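Block Bins Open Again for February

The block bins at the Lunbridge hall are back out after the winter storage clean-up. Members can borrow from them for classroom sessions, family afternoons, or anything else that calls for a lot of blocks in one place. The loan period is 4 weeks, and you can renew once if no one is waiting.

We had 369 blocks on the list when the sorting was finished. Pin-yu Poon went through the colors and put the long red ones together, so you no longer have to dig through mixed boxes to find a matching set. Blocks with split corners were taken out and will be replaced from the Toltavel order later in the spring. 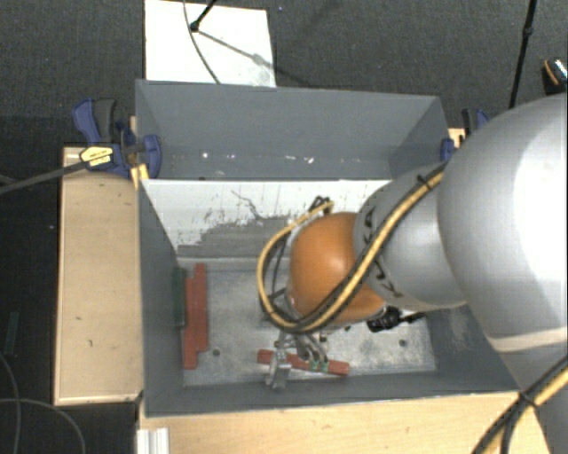
When you bring a set back, please lay the long blocks side by side, all running the same way. They take up much less room like that, and whoever checks them in can see right away if one is missing. Small pieces go in the cloth bags. Do not tape the bags shut. The tape leaves glue on the fabric and we had to throw out 6 of them last year.

Scuffs on the floor of a bin are normal and do not need to be reported. A dented wall or a sharp edge does. Leave a note in the tray by the door with your name and the shelf the bin came from.

Sign-up sheets are at the front desk until 6 in the evening. If you need more than 200 blocks at once, ask Pin-yu first.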